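Equipment round-up: where the arm money goes next year

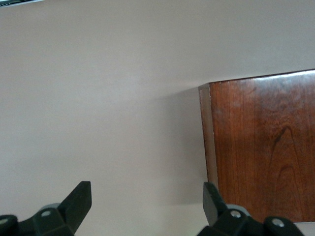 Quick one before the August break, as the budget sheet goes in at noon and I'd like people to have seen it first. Nanna Kirkegaard has been through every line twice. Any mistakes left are mine from typing it up.

Short version. We have 2,455 for the year for the household handling work. The list as it stands comes to 2,354. Leaves 101, and please don't all write in with ideas for it, it's the postage and the stuff we forgot.

What's on the list:

Finger sets. Biggest line by a mile. We've been making one spare set last across both benches at Altness and it can't go on. Tips wear on the inside face first, then the grip on anything varnished goes vague and you lose a morning working out whether it's the fingers or the settings. Two full sets from Thoroddsen plus a bag of tips on their own. Kolbrún Ásgeirsdóttir asked if we could get the tips printed at Vellelden instead. We could, they'd be cheaper, but last batch came back a hair too thick and nothing closed properly. Bought ones this year. Look at it again in spring.

Wrist camera. One spare, 300. Not exciting. The bench at Brukley was down for nine days waiting on a replacement cable and mount and I don't want another nine days like that. The spare stays in the drawer, labelled, and the drawer stays shut!

Screws, caps, small fixings: 50. Yes, a whole line for screws. Last year it was hidden in "sundries" and then everyone wanted to know what sundries was.

Second-hand furniture. New line. Recordings done on the same two cupboards all year are not much use to anyone, so we need a few more pieces, different woods, different finishes, glossy ones especially as the reflections are what trips up the camera. Kolbrún has a Saturday free and the van. If you have a chest of draws going spare, tell her before she starts paying for them.

Padding and wall paint for putting the borrowed rooms right afterwards. Comes out of the same line as the furniture, don't ask for it separately.

What's NOT on the list: the second arm. I know. The quote from Thoroddsen is fair but it's more than we have for everything put together, and that's before the stand, the controller and the service cover, which they quote on a different page so you don't add it up. Nanna is drafting a separate bid. If that's to have any chance she needs hours used per bench, by week, from both sites. Altness has sent theirs. Brukley hasn't.

Also not on it, a longer service contract for the arm we've got. We had a look. Paying per visit came out cheaper for the last two years running, so we carry on like that and keep our fingers crossed.

One thing on delivery. Finger sets are quoted at six weeks, and that's from the day they recieve the order, so if the sheet gets sent back for changes we're into autumn with worn tips. Please raise objections today and not after it's been signed.

Changes to Nanna by noon. Furniture offers to Kolbrún, with measurements, and whether it goes through a normal door.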